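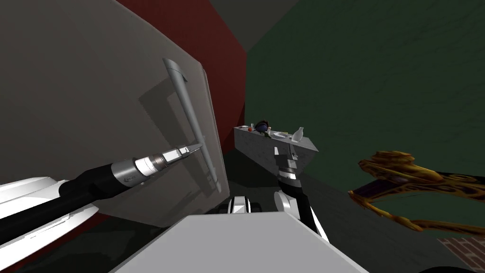
Start with the gripper closed and work backward, one of our alumni wrote when we told the club mailing list we were finally doing doors this spring. Get a good grab on the handle first, then worry about how the arm gets there, then worry about the pull. We'd been doing it in exactly the opposite order (of course we had!), so a whole week of planning went in the trash and we started over.

Hi, and welcome to the Pokesa Robotics Club gallery page! I'm the one who got stuck with the website this semester, so you get my version of events. The project is called Drorusier and it's our entry in the simulation class of the Rizzi Cup — two arms, one kitchen, and a list of chores that sounds easy until you try to write code for it.

In the picture up top, the left gripper is on the lower part of that long silver bar handle. I love this one. The handle runs at a slant in the robot's view, and our early code kept coming at it as if it were straight up and down. The right arm is over by the counter, where the plate and the bottles are. We want both arms earning their keep eventually, but doors come first.

A few notes for the people who always email me:

We ran 2,634 door attempts between January and the end of March, and 1,764 of them counted as a full open under the Rizzi rules. I'm pretty happy with that, even if our team captain is not.

Every run gets 400 time steps. Use them all up and you get a zero, no matter how close you were.

The wild wall colors come from the scene shuffler, which picks new ones for each run so the vision code can't just memorize a room. Dark red next to dark green is one of the calmer combos — I've seen much worse at 11 at night.

Our grasp planner is built on the Gumov starter kit, with a lot of our own stuff piled on top. If you're a new member and want to poke at it, start with the handle finder. It's short, it has comments, and I wrote most of them while I was still confused, so they explain everything twice.

Next up is closing the door again without banging it, and then the plate. We meet in room 808 at 4 p.m., and there's usually a spare laptop if yours can't run the simulator.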